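Notebook, bench 2
13 October 2019

In on a Sunday to get the tabletop finished before Teófilo needs the room. Wilson was here for the first hour, then I was on my own.

Tabletop first. The dark top still shows every fingerprint. Wiped it down with the Satau cleaner, one pass, then a dry cloth. There was a dull patch near the back edge that didn't come up. I think it is old tape glue. Tried a plastic scraper on it, got maybe half. Left the rest. Do not use the solvent from the paint cabinet on this top, it took the finish off the small one in January.

Then the things that go on it. Seidu's list has 18 items and I had the crate from Chaudhary open on the floor. Most are fine. Two lids missing, and the blue cup has a crack down from the rim. Put the cup in the reject bin and wrote it on the crate sheet.

The picture box is staying in the set. Dewanti wanted to swap it for a plain one, but the plain ones all look alike on a dark surface and people lose track of which side is up. With the printed top you can tell right away. I like the white border too, it makes the edges easy to find. I set it down at a slight angle with the small orange one next to it, which is how the layout card has it. 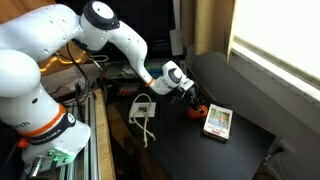 Orlando asked for more space between items and I agree with him for the tall ones. For low things like these it matters less. I would keep them close and change the card only if somebody complains. Spacing on the card is 200 mm for the bottles and nothing is written for the rest. Somebody should write it in.

Glare: the ceiling light over the bench makes a bright stripe across the top in the late afternoon setup. Turned off the row by the door and it went away. Put a strip of masking tape on that switch. Please leave it off when this bench is in use.

Rails: went around the frame with the hex key. One bolt at the corner took a quarter turn, the others were tight.

Crate is back on the lower shelf, label out. The Handside order is still not here. It should have the two lids and 15 spare trays. Order number ends in 2,877 on the printout, no idea why they put a comma in it.

Left to do:
glue patch at the back
new cup
spacing for low items on the card
ask Dewanti if she is OK with the box
more dry cloths, we are down to the gray ones

Locked up, key back on the hook in the Skollik room.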